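**Workshop notebook, Cernden reading room. July, entry begun 9.40 am**

Present for the morning session: T. Pap and the undersigned. The purpose of the session was to continue the comparison of the two typescripts of the Gundale lectures on meditation and the subtle bodies, and to settle the order of the chapters before the text is sent to Pindix for setting.

The A typescript runs to 200 leaves and carries the lecturer's own corrections in violet pencil. The B typescript was prepared later by the Vestergaard study group and is a fair copy, with the diagrams redrawn and the Sanskrit terms regularised. B has been treated as the base text until now. After this morning that position is under review. In the lecture on the etheric centres, B omits a full paragraph on the colours attributed to the throat centre and runs the remaining sentences together, so that the attribution of blue appears to belong to the heart. The error has been carried into every later circular we hold.

Tímea Pap has proposed that A be restored as the base text for lectures on the centres and that B be retained for the lectures on group meditation, where A is defective. I concur, subject to a note in the apparatus at each change of source.
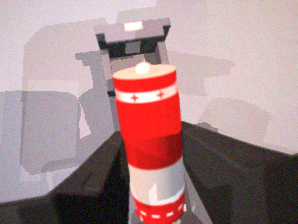 *Fig. 1. Battery between gripper fingers (simulated render).*

The concordance of terms now stands at 1,137 entries. The following decisions were recorded and should be applied throughout:

- "Mental plane" and "manasic plane" are to be indexed separately. The lecturer distinguishes them in A, although the fair copy does not.
- "Initiation" takes a capital only where a numbered degree is meant.
- "Antahkarana" is to be printed without diacritics in the body and with them in the glossary.
- Spelling follows Australian usage (colour, centre, programme), except within quotations from earlier printed works.

Query for the file: the diagram accompanying the lecture on vibration shows seven rays entering from the left in A and from the right in B. The text refers only to "the side of the rising sun". No decision was taken. The Vestergaard correspondence may contain the redrawing instructions and should be consulted before the plate is approved.

The closing invocation exists in two forms. The shorter is in the lecturer's hand on the back of the last leaf of A. The longer has been typed on different paper and has no corrections. T. Pap considers the longer form a later composition for public meetings. I am less certain, as the phrase "the will that holds the form" occurs in it and also in the opening lecture. Both are to be printed, the shorter in the body and the longer as an appendix.

2.15 pm. Collation resumed at the lecture on sleep and continuity of consciousness. The violet pencil is very faint on these leaves and several readings were marked doubtful. The leaves were returned to their folder in the original order, with slips inserted at the doubtful places.

Outstanding: glossary entries from "pralaya" onward; permission wording for Pindix; T. Pap to draft the note on sources.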